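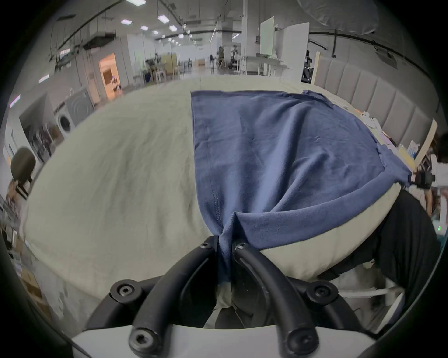 Noémie Lemieux asked us at the last review why a project about mending clothes had spent its first quarter talking about buttons. It was a fair question, and she has had to wait until June for a proper reply, so I will deal with it first.

Buttons were in the plan as a line in the appendix. The plan assumed that people in Majali would turn up at the mending evenings with torn seams and worn elbows, be shown what to do, and go home with a working garment and a warm feeling about Ollik. What they turned up with was shirts missing one button. We had 40 darning mushrooms and a single tin of buttons, most of them from the same brown overcoat. We have since bought more buttons. The darning mushrooms are in a cupboard and are very well preserved.

Progress against the plan

Evenings held. We promised one a fortnight and have kept to it, apart from the evening when the hall had been let to a choir as well. We shared. Attendance was up and very little got mended.

Garments. The sign-in book shows 104 garments brought in since the start, against a target of 70. Before anyone puts that in a leaflet, I should say that the book records what came through the door and is less thorough on what left in better shape. Lovisa Strömberg has redrawn the page so that there is now a column for "finished", a column for "taken home to finish" and a column for "given up on". The second column is the longest. I have a jumper in it myself.

Knitwear. T-shirts and other fine knits remain our weak spot. A small hole in jersey becomes a larger hole very quickly in keen hands. We now teach the ladder stitch on scrap before letting anybody near something they like, and complaints have dropped to grumbling.

The Sterevari outreach. Two sessions were planned and one took place. The bus timetable changed and we found out at the stop. A new slot is agreed for the autumn, starting at 6.30 pm, with a lift arranged for the sewing machines.

Money

We are underspent on publicity and overspent on thread, and I would ask you to let us move the one to the other. The posters we did print gave the wrong door. People who found us anyway have tended to be the determined sort, which suits darning.

The machine servicing came in under the quote from Nevum, who then sent a second invoice for the needles. Both are paid. One machine still sews backwards when warm and has been labelled accordingly.

What we have not done

The repair guide is not written. There is a contents page, which everybody agrees is excellent. Chapter one exists in two versions that disagree about knots, and their authors are on good terms but not on that subject. I suggest we move the deadline to the end of the next quarter and print both.

The children's session has also slipped, pending blunter scissors.

Requests

Approval for the move from publicity to thread, a new date for the guide, and, if Noémie has any at home, buttons. Shirt size, white, four holes. We have plenty of brown.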